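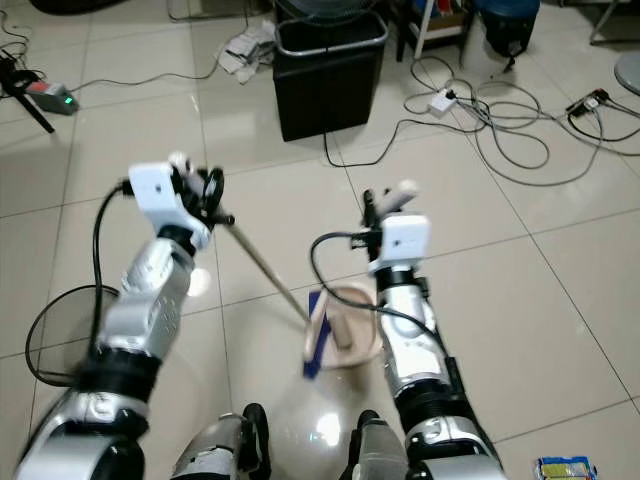 Dustpan

A dustpan is a flat scoop for picking up whatever a broom has gathered off the floor. I've been writing household entries for this site for a while now and I put this one off, mainly because I figured there'd be two sentences in it. Then I started reading, and asking my neighbors what they keep under the sink, and well, here we are!

Names

Most people I know say dustpan, one word. My grandmother said "dust pan" with a real pause in the middle, and in her part of the country you'd also hear "crumb tray" for the little tabletop kind (more on that below). In Britain it usually gets mentioned together with its brush, as in "dustpan and brush," and the pair is sold as a set.

Basic shape

Every dustpan has a pan, a back wall, two side walls and a handle. The front edge, called the lip, is the part that matters most. A good lip sits flat on the floor all the way across. If it's warped even a little you get that maddening thin line of dust that won't go in no matter how many times you back up and try again. Some makers add a strip of rubber along the lip, which follows the floor better but does wear out. Mine lasted 4 years before it started to curl at one corner.

Metal pans were the usual thing before plastic took over, and you can still get them. They stay straight and they'll take warm ashes from a fireplace (cold ones are better, please). Plastic is lighter and quieter and comes in every color, but a cheap one will warp if you store it leaning against a heater. I did that to a perfectly nice Domow pan one winter and felt pretty dumb about it.

Short and long handles

The short-handled kind is for crouching. You hold the pan in one hand and a small brush in the other, and it's great on stairs and in corners. The long-handled kind lets you stay standing up. Handles on these run around 30 to 32 inches, and if you're tall you'll want the longer one, believe me. Theaters and train stations use a version called a lobby pan, with a deep bin that tips back when you lift it so nothing falls out while you walk.

Linnea Wallin, who used to clean offices and now runs the hardware counter where I buy my brooms, swears by a lobby pan even for her own kitchen. She showed me how she keeps her foot behind it so it can't slide, and I've done it that way ever since.

Floors

Smooth floors are the easiest. Glazed tile hardly holds on to dust at all, though the grout lines between tiles can swallow the fine stuff, so I sweep along the lines first and across them second. Old wood floors with gaps are harder. On concrete, a rubber lip wears down fast and metal scrapes loud enough to wake the house. For carpet, skip it and get the vacuum out.

Crumb trays

These are tiny dustpans for the dinner table, sold with a soft brush or a curved scraper. Fancy restaurants still use the scraper. I found a Grønli set at a yard sale in July, brush missing, and now I use the tray for pencil shavings.

Care

Rinse a plastic pan in warm soapy water and let it dry before you hang it up. Dry metal right away with a rag. If hair and lint cling to the plastic, that's static, and wiping it with a slightly damp cloth helps for a day or two. Hang it from the hole in the handle if there is one. Storing it lip-down bends the lip over time.

See also

Broom
Carpet sweeper
Hearth brush
Whisk broom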